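Search this site Enter keyword Go

Peleo Moves Night Cream to Airless Pump, Changes Preservative

By Anqi Wei
February

Peleo is replacing the open jar used for its Hatness night cream with an airless pump bottle and has changed the preservative in the formula. The new version begins shipping to stores this month. The company has also lowered the fragrance level and moved the lot code from the outer carton to the base of the bottle.

The cream keeps its name and its place in the range. The main moisturizing ingredients are still glycerin, squalane and a plant-based wax, and glycerin remains at 7 percent. The retinol derivative is unchanged in type and amount, according to a product sheet sent to retailers.

The jar has been on sale since the line started. Its lid is wide and the cream is taken out with a finger or a small spatula, so the surface is exposed to air each time it is opened. Retinol derivatives break down with exposure to air and light. The product sheet says the jar version was labeled for use within 90 days of opening, and that this period stays the same on the pump version until longer storage tests are finished. 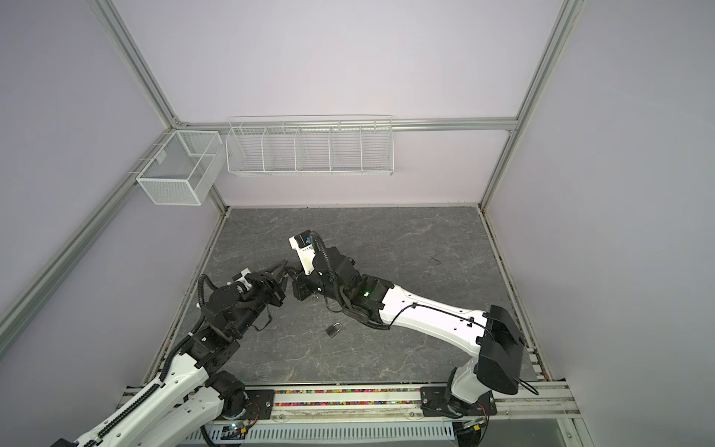 A black padlock with a silver shackle.

The pump is a model called the Kekard. It has no dip tube. A disc at the bottom of the inner chamber rises as cream is drawn off, which keeps air away from what is left. The pump head turns to a locked position for travel, and a clip under the head has to be pulled off before first use. Peleo says the head should be pressed several times before any cream appears on a new bottle, and that this does not mean the pump is faulty.

The chamber is opaque white plastic inside a clear outer shell. Users will not be able to see how much cream remains except through a narrow window near the base, where the edge of the disc becomes visible as the chamber empties. A small amount of cream stays under the head at the end and cannot be pumped out. The product sheet does not give a figure for this residue.

The preservative change affects more of the ingredient list. The old formula used phenoxyethanol with a paraben. The new one keeps phenoxyethanol, removes the paraben, and adds a glycol that also acts as a humectant. Peleo gives two grounds for the change: several retailers had asked for a paraben-free option, and a closed pump takes in less contamination than a jar and so can be protected by a milder system. The cream was put through a standard challenge test, in which samples are loaded with bacteria, yeast and mold and then counted at intervals. The company says the new formula passed. It has not published the counts.

People who react to glycols should read the new list before switching. The new ingredient is listed sixth, after the wax. It may sting on broken or freshly exfoliated skin, and the leaflet now advises waiting until the following night to apply the cream after any acid peel.

Fragrance has been reduced but not removed. The leaflet still lists two fragrance allergens. Peleo sells a separate fragrance-free cream, and that product is not part of this change.

A user panel of 335 people tried the pump version at the company's test center in Kincaid. Each person used it nightly on the whole face and filled out a form on feel, residue and ease of use. The texture was rated slightly thinner than the jar version, a result the company puts down to the glycol and to a small cut in the wax, made so that the cream would pass through the pump in a cold bathroom. Most of the complaints concerned dose size. One full press gives more cream than many panel members wanted, and the leaflet now says that a half press is enough for the face.

The panel was run by the company, with no comparison group, and the forms did not measure wrinkles, skin tone or moisture loss. The results say something about handling and feel. They do not show whether the new version works better on skin than the old one.
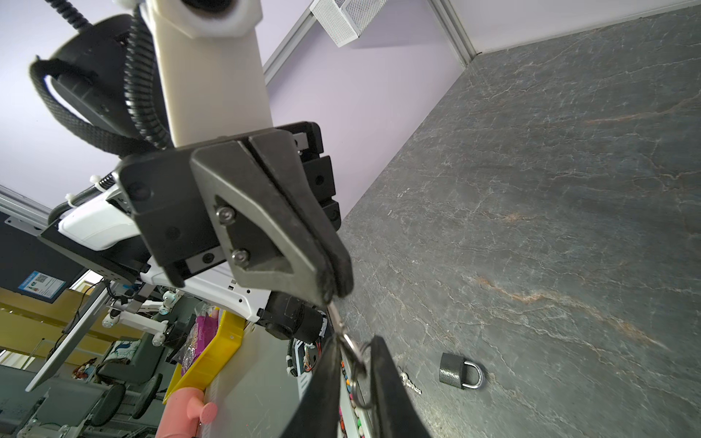 A metal key ring attached to a short chain.

Stores may sell both versions side by side until jar stock runs out. The two can be told apart by the carton, which is taller for the pump, and by the lot code. Codes from 2110 upward are the new formula. Lower codes are the jar. Shoppers ordering online should check the photo and the ingredient list, as some listings have not yet been updated and the bar code is the same for both.

The price per bottle is unchanged, as is the stated fill weight. Refills are not offered. The pump head contains a metal spring and most curbside programs will not take it, so the leaflet asks users to unscrew the head and discard it before recycling the outer shell. The inner chamber can be recycled only where mixed plastics are accepted.

Jars already opened can be used up as normal within the labeled period. Peleo advises against moving cream from a jar into an empty pump bottle, as the disc does not reset and the old formula is too thick for the valve. The company is not offering an exchange for unopened jars, though stores may apply their own return rules.

The matching day cream stays in a tube for now. A change of preservative in that product is under review, and no date has been set.

Contact us | Copyright, all rights reserved | Back to top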